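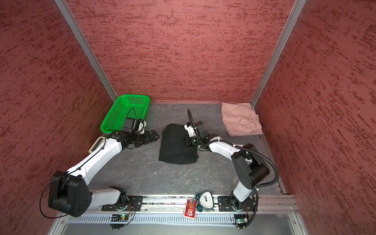 Raíssa Nogueira wanted to know, after reading the abstract, how a robot could fold a garment and then fail the task by carrying on. She said her children managed the opposite without any training at all.

Start with her question. Pause for the laugh, if there is one. If there isn't, go straight to the method.

The problem, in one breath. We teach two arms to fold clothes by showing them people driving the arms to fold clothes. The policy learns to reach, pinch, lift and lay down. What it doesn't learn very well is when to go away. It has a decent fold in front of it and it goes back in for a tidy, and the tidy undoes the fold, and then it has to start again. Most of you will have relatives like this.

Say early on that we did not discover this. Anyone who has run a cloth policy for an afternoon has seen it. We were just annoyed enough to measure it.

First set of numbers. The baseline is Skistus, trained on 400 demonstrations. We gave it 32 trials. In 18 of them there was a fold our scorer accepted at the end of the trial. Let people be mildly impressed. Then say that we went back over the recordings and asked a different question: was there an acceptable fold at any point? There was, in every one of the 32. So the folding works and the stopping is what we're paying for.

(Someone will ask whether the scorer is too kind. It is a bit kind. See the back-up slide on edges, and don't get drawn into what counts as a crease.)

Why the demonstrations don't help. When people finish a fold they don't hold still. They drift, they hover, they nudge a corner that was fine. Then they end the recording, and the end of the recording goes into the training data as if it meant something. We had been telling the policy that the last part of a fold is fidgeting. It believed us.
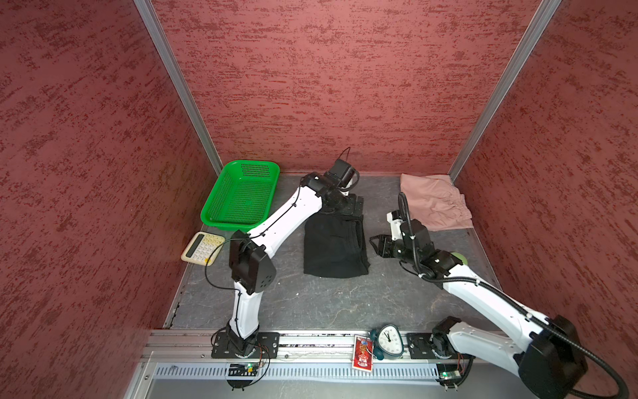
So, Wudness. The name came from Fondard and I have given up asking what it stands for. The idea is small enough to fit on a napkin. We take each demonstration and have a person mark the first moment at which they would be happy to leave the garment alone. Everything after the mark is thrown away. In its place we put a retreat: both arms up, back, and still. The policy is otherwise untouched. Same cameras, same network, same training time.

Slow down for this part, people tend to miss it. The mark is made by somebody other than the person who drove the arms. We tried it the obvious way first, with drivers marking their own work, and they all marked too late. They remembered what they were about to improve.

Then there is the hold. At test time a trial only ends once the arms have stayed clear of the cloth for 20 seconds. If they go back in, the clock starts again. It makes for dull viewing and I have spared you the video.

What changed: the late poking mostly goes. The arms lay the last edge down, back off, and stay off. Failures are now of a more honourable sort — a missed pinch, a sleeve that slides. I'd much sooner debug those.

What didn't: it sometimes leaves too soon. There is a kind of half-folded jumper that looks finished from the wrist cameras and finished from nowhere else. Rangel thinks this can be fixed with a second look from above before the retreat. I think it will bring back the fidgeting by another door. We have a small bet on it, to be settled by April.

If short of time, skip the slide on marking cost and just say that marking is quick and boring, and that two people marking the same recording agree more often than we had feared.

Likely questions:

Could you do it with a learned reward? Yes, and please do, and send me the result.

Does it work for towels? Towels are easier. Don't let anyone sell you a towel result.

Is the retreat just a scripted motion? In the training data, yes. At test time the policy produces it, and now and then produces a rather odd one.

Finish on the repository slide and leave it up during questions. Remember to unplug the clicker, it belongs to the room.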